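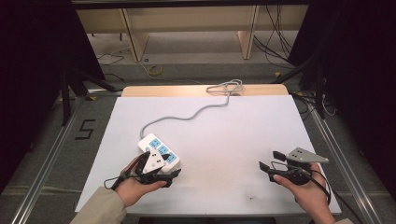 Lurwood, May 2020

Progress report: comparison of hand-held grippers, fourth reporting period

This report covers the work done since our last submission in April. The purpose of the grant is to compare the two hand-held gripper designs, Umwood and Srithong, and to recommend one of them for the main recording programme.

Work done

Both designs have now been used at the same table, with the same white board on top and the same set of household objects. We recorded 697 usable runs against a target of 3000 for the whole project. Most of them involve the power strip, which we chose as the main test object. It is rigid, but its cord is not, and the cord changes how the strip behaves when it is pulled or turned.

Operators work with a gripper in each hand. One hand usually steadies the strip while the other is kept free for the next movement. We had planned to record single-handed runs as well, but these were put back to the next period to allow more time for the two-handed ones.

Findings so far

The Umwood jaws close more evenly and are less tiring over a long session. The Srithong jaws open wider, which helps with the body of the strip, but operators find it harder to judge where the tips are. Both suffer from the same fault: the cable leaving the gripper gets in the way of the wrist when the hand is turned inwards. We have tried two ways of routing it and are not yet satisfied with either.

The metal plate on top of each gripper blocks part of the view from the head camera. On the power strip task this matters most when the jaws are low over the sockets. A smaller plate has been drawn up and will be cut next month.
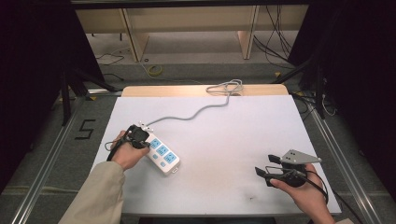 Jivonura, commenting on the draft, asked that the comparison should not rest on operator opinion alone, and wanted the number of dropped grasps given for each design. We agree. The first 100 runs were logged without this and will have to be gone through again by hand. The figures will be in the next report.

Problems and changes to plan

Calibration of the head camera took longer than allowed for. It is now repeated at the start of each session. Spare finger pads for the Srithong are on order, and until they arrive it is being used for 4 sessions a week only. No change to the budget is requested.

Next period

Fit the smaller plates, settle the cable routing, begin the single-handed runs and complete the count of dropped grasps.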